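Tank top

A tank top is a sleeveless shirt with wide armholes and a low neckline. Worn alone in summer or as a base layer. Usually cotton jersey, sometimes ribbed.

Construction

Front and back panels, joined at the sides and shoulders. Raw edges at neck and armholes get a binding, often in a contrasting color – gray on olive, navy on white. The binding takes most of the wear and goes wavy if its stretched. Matoswood catalog lists 13 trim colors.

Laundry and folding

Wash inside out, cool. Straps tangle with other peices, so shake out before sorting. To fold: lay flat, straps together, sides in, then bottom up. Thin ones are often rolled instead and stood in a basket or drawer.
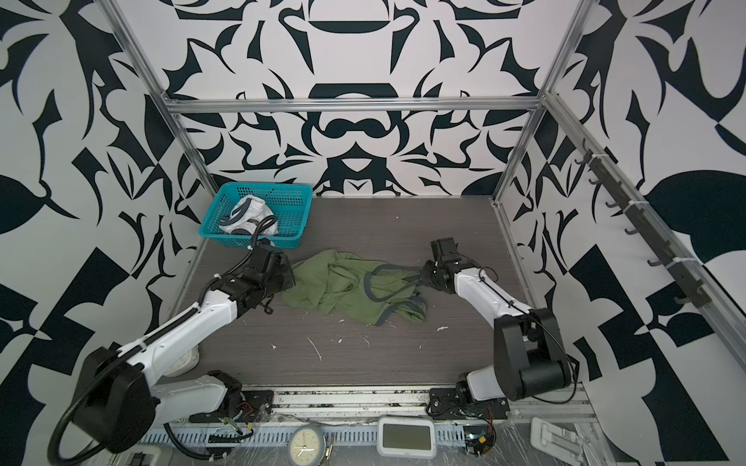
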